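Trukard 3 review: a task planner that shows its reasoning

Trukard is a planning tool for robot arms. You give it a goal, it works out an order of actions, and it passes them to whatever controller you run. I have used version 3 since June, mostly on sorting and packing jobs, with Siller doing the motion control underneath.

Installation took most of a Friday. The installer is fine, but the link to Siller needs a settings file written by hand, and the manual still describes the old layout. Ronja Solberg on the support desk sent me a working copy the same afternoon. It ought to be in the download.

The planner itself is good. Goals are written as short statements, such as all cubes in basket, and the plan appears as a list you can open step by step. Each step shows what has to be true before it can start. When a plan fails you can see which condition was not met, and you can edit the list and carry on from that point. 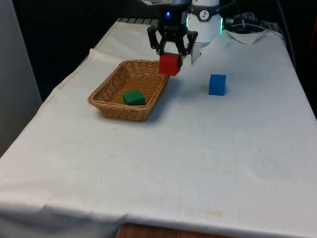
Cube sorting with Trukard 3: green in the basket, red in the gripper, blue still on the cloth.

I ran the cube job 200 times with the starting positions changed between runs. Trukard found a valid order every time. There were 8 failed runs, all of them down to the pose estimate, and in most of those the planner noticed the missed grasp and asked for a new look at the table. In two it marked the step as done and moved on. A stricter check after each grasp is available, but it is off by default. I would turn it on.

Planning time is short for small jobs. With 40 objects it slows down enough to be annoying, and the window stops responding while it thinks. Dilidia, which I used before, handles large jobs better but gives you very little to go on when something breaks.

The log viewer needs work. You cannot search it, and times are shown without the run number.

I would recommend Trukard 3 for small cells and teaching labs. For bigger jobs, try the demo on your own task first. The licence covers one controller, and the Eide simulator add-on is sold separately.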